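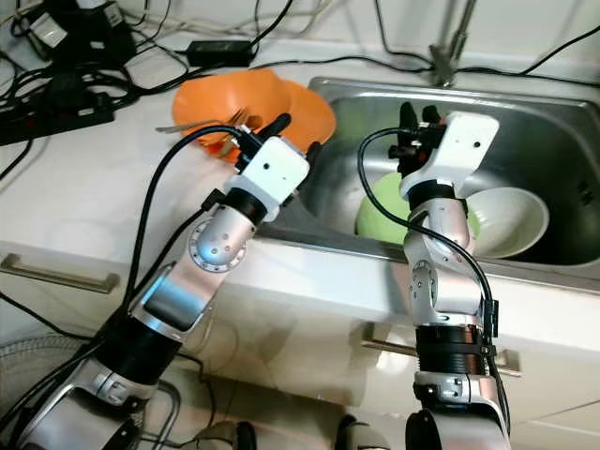 Palta 600 Inset Sink, Single Bowl

Rectangular single-bowl sink in brushed stainless steel with a polished rim, for setting into a countertop from above. The 600 fits a base cabinet of the same nominal width in mm and takes a deck or countertop faucet behind the bowl. Sold by Virnness as a bowl only, or as a set with the Tritari slender-neck faucet in chrome.

Product number: 897
Range: Palta
Material: stainless steel, brushed bowl, polished rim
Mounting: inset, from above
Minimum cabinet width: 600 mm
Number of bowls: 1
Overflow: yes, with cover plate
Faucet hole: none in the sink; drill the countertop
Warranty: 2 years on fittings, see below for the bowl

In the box
Sink bowl
Mounting clips and screws
Foam sealing strip, factory cut
Basket strainer and drain flange
Overflow hose
Paper cutting template

Trap, drain pipe and sealant are ordered separately. The Kazmi compact trap leaves the most shelf space in the cabinet and connects directly to the supplied flange.

Installation notes
Use the paper template supplied with the sink. Templates from the older Palta range have a different corner radius and will leave a gap under the rim. Seal the cut edge of the countertop before the bowl goes in – wood-based tops swell at the cutout if this step is skipped. Tighten the clips in diagonal pairs. Do not use a power driver on the clip screws.

The faucet is mounted in the countertop between the rear rim and the wall. Check the clearance for the lever at full travel before drilling.

Use and care
Everyday dishes, including ceramic and plastic bowls, can be stacked directly in the basin. Cast iron should stand on a rack or mat. Clean with dish soap and a soft cloth, following the direction of the brushing. The polished rim marks more easily than the bowl and should not be scrubbed with abrasive pads. Rinse off chlorine cleaners at once.

Light scratches in the brushed surface blend in with use. Scratches in the rim do not.

Spare parts
Basket strainer, clip set and overflow cover are stocked individually. Quote product number 897 when ordering. Clip sets for sinks made before the July change of supplier are listed under the older Palta range.

Warranty on the bowl
The bowl is covered against leaks and weld failure for as long as it stays in its original installation. Surface wear is excluded.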